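Diston opened its simulation lab to visitors on Apr 27, 2026. Araba Odoi ran the afternoon demonstration, which covered the wrist view of a simulated gripper working near a wood-edged panel. The task set holds 1,926 episodes. 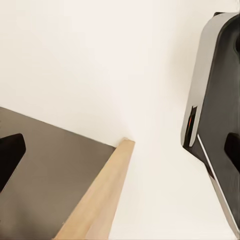
Each visitor group was given 2 runs to follow on the monitor — one at normal speed, one stepped. Questions were mostly about contact settings and lighting. Odoi said the next batch, 655 episodes, is planned for June. Parking at the Urinano gate was full by noon.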